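A rail, a basket and one white suitcase

I have been living in this country for eleven years and I still pack like my mother, which means that I begin too early and I finish too late. In April I went to Vururham with one suitcase and came home with the same suitcase and two plastic bags. This time I decided to do it properly, and I want to write down how, partly for my sister, who asks me every year and forgets every year.

The first thing I changed was the place. Before, I packed on the bed. The bed is soft, the case leans, the shirts slide to one side, and in the evening you must move everything to be able to sleep. Peadar Keane, who was my neighbour when I rented in Godinho Street, always packed on the floor, with the case fully open and nothing near it except what was going inside. I laughed at him then. I have now done it his way and I must say he was right.

The second thing was the wall. I have become very fond of hanging things on walls. A metal rail with some hooks costs little, and it is useful for the objects which do not like to be folded: belts, an umbrella, the bag for the camera. When I plan a journey I hang these on the hooks first and leave them there for some days. Each time I pass I look at them and I ask myself if I really need them. The umbrella has lost this argument many times.

A wire basket is for the small things. Chargers, plasters, the adaptor, the little bottles. I like wire because you see through it, and so you can't pretend that you forgot what is inside. My rule is that the basket must be empty before I close the case. If something remains in it, either it goes in the suitcase or it goes back to its drawer.

About the suitcase itself. I had for many years a soft one from Solel, dark blue, with a pocket in front which was never the right size for anything. The zip broke on the stairs at my cousin's. I then spent two evenings reading opinions of strangers, and I learned that people are very angry about wheels. In the end I went to a shop and opened and closed every case they had until the assistant began to look at me. I chose a hard one. It cost 80 pounds, which was more than I had planned, and I am still a little ashamed of the colour, because white shows everything.

A hard case asks for a different method. With the soft one you could always push one more jumper. With a hard one you have two shallow halves, and both of them must be filled flat, or it doesn't close.

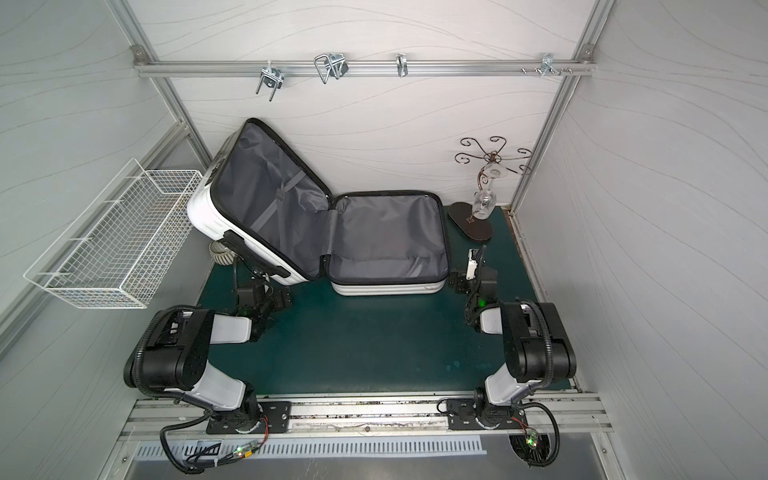 So I give the heavy things to the base: shoes, the book, the trousers folded in three. In the lid go the shirts and whatever is light, and the straps are crossed over them and fastened. I was lazy with straps before. I thought they were a decoration. But if you don't fasten them, everything in the lid falls on your hands when you lift it, and you start again.

Presents are another question. My aunt collects objects for the table, and every visit she gives me something with curls on it, made of metal, which weighs as much as a cat. I have learned to wrap such a thing in a jumper and to put it in the middle of the base, never near the edge. Bowls I fill with socks. I carried a ceramic one home from Bravano like this, and it arrived without a scratch.

The journey I am preparing now is 783 kilometres by train, with one change, so I will have to lift the case myself. I intend to leave a quarter of it free for the way back. My sister says I will fill it before I reach the station. The belts are already on the hooks, and tomorrow I will start with the shoes.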